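Nudge-and-settle placing

From the Irbridge open handbook of robot handling methods. Last revised September 3, 2018.

Nudge-and-settle placing (you'll also see it called settle placing, or just "the nudge") is a way of getting a robot arm to put a box down in a tight spot when the arm doesn't know exactly where the spot is. I look after this entry and I've spent far too many evenings with the method, so please forgive the chattiness. The older version of this page was terribly dry and I'm told people gave up by the second paragraph.

What it is

The usual way to have a robot place something is to work out where the thing should go, work out where the gripper is, and drive one to the other. This is lovely when both numbers are right. On a real shelf they're usually a few millimetres out, and a few millimetres is plenty to jam a carton against an upright or tip over whatever was there before it.

Nudge-and-settle starts from the idea that you can touch things on purpose. The arm brings the box in slightly tilted, so that one edge leads, and moves slowly until that edge meets something it knows about: the underside of a shelf, a divider, a back wall. The contact tells the controller where the surface is. The arm then lets the box turn a little around the touching edge, reads the push coming back through the fingers, and lowers it until the base lies flat. Only then do the fingers open.

If you've ever slid a book into a full bookcase in the dark you have done the same thing, top corner first, feeling for the gap (and probably swearing at the neighbouring books).

Background

The method was written up at Irbridge by Cyprian Wróbel, who had been working on peg insertion and was thoroughly sick of pegs. His argument was that a carton is in some ways a nicer object than a peg, being light and slightly squashy, with long straight edges that give you a good clear signal when they meet something flat. The downside is that cartons bend. A stiff peg tells you the truth about the force at its tip, and a carton tells you a sort of softened rumour.

Maribeth Magbanua joined the work that October and rewrote most of the controller, which had grown into a heap of special cases. Her version has two modes, approach and settle, with one rule for moving between them. It's her version everybody uses now, and it's the one I'll describe.

The same code was tried on a second arm at Prirkow with quite different fingers. It needed new force limits and very little else, which pleased us all enormously!

How it works

Approach comes first. The arm tilts the box, normally by a modest angle set by hand for each kind of carton, and closes in on the target surface at a constant slow speed. The wrist camera is used here to pick the direction. It's not much use for judging the last bit of distance, as the box itself fills so much of the view by then.

The switch is next. When the force along the direction of travel goes over a threshold and stays over it for a few readings in a row, the controller decides it has touched something. A single high reading doesn't count. We learnt that one the hard way, with a cable that kept catching on the elbow of the arm and convincing the robot it had found a shelf in mid-air.

Settle is the clever part. The controller stops trying to hit a position and tries to keep a small steady push instead, while turning the wrist back towards level. If the push rises, it backs off a touch. If the push vanishes, the edge has slipped and it goes back to approach. You can hear the motors muttering to themselves the whole way through, a sort of rapid low buzz, and after a while you can tell from the noise alone whether it's going well.

Last of all comes the release, which is boring when it works. The fingers open slowly and the arm withdraws along the line of the finger pads.

Results

The main test was a run of 600 placements at the Irbridge bench, split evenly between the plain position method and nudge-and-settle, so 300 each. Target positions were shifted by a random amount before every go and the arm wasn't told. A placement counted as good if the carton ended up flat, square to the divider, and undented.

The plain method failed 137 times out of its 300. Nudge-and-settle failed far less often, and when it did fail it mostly did so politely, stopping with the box still in its fingers. I find that second part the more interesting. A robot that gives up while holding the thing can have another try, whereas one that has flung a carton on the floor needs a person to walk over.

It is slower, mind you. A settle placement takes roughly twice as long as a plain one, nearly all of it in the approach. Cyprian thinks most of that could be won back with a faster first stretch and a late slowdown. Maribeth thinks he should try it and see.
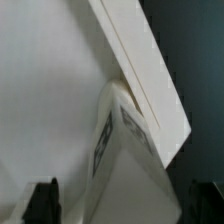

The failures were worth sorting through, and I did go through them all one wet week with a big pot of tea. The largest group were slips, where the leading edge skated along the surface and never got a proper purchase. Smooth printed card on a smooth painted board is dreadful for this. Next came what we call false floors, where the box touched something before the surface it was meant to find, such as a screw head or a stray bit of tape, and the controller happily settled against that. A smaller group were squashes, nearly all with empty cartons, which fold before they push back hard enough to trip the threshold.

We then ran another 100 placements with the threshold lowered for light cartons. The squashes more or less went away and the false floors went up, so I wouldn't call it a clear win. If your boxes are full, leave the threshold where it is.

Known limits

It wants a flat surface to touch. Wire shelving is hopeless, as the edge drops between the wires and then the settle mode gets very confused.

It also assumes the box doesn't shift in the grip. A little slip between finger and card is fine (the push control soaks it up), but if the carton swivels then the controller's idea of the tilt is wrong and it'll level the wrist while the box stays crooked. Panganiban, the small logging tool that ships with the code, will flag this if you switch on the grip check. It is off by default and I keep asking for that to be changed.

Round things, bags and anything with a handle are outside the method altogether. Somebody did try it with a bag of rice. The bag settled beautifully, in the sense that it was very relaxed, but you couldn't call it placed.

Variants

Greduvov is a two-contact version, named after the test rig it was first tried on. It finds one surface, keeps hold of it, and slides along until it finds a second at right angles, so the box ends up tucked into a corner. It's handy for packing and rather fussy to tune. I'd get the ordinary method going first and come to it later.

There is also a no-force version that guesses contact from motor current. It suits cheap arms with no sensor at the wrist. The signal is noisy and you need to move even more slowly, but it does work on full cartons, and the settings we use for it are kept with the main code in the folder marked "current only".

See also: peg insertion; guarded moves; force thresholds; corner packing.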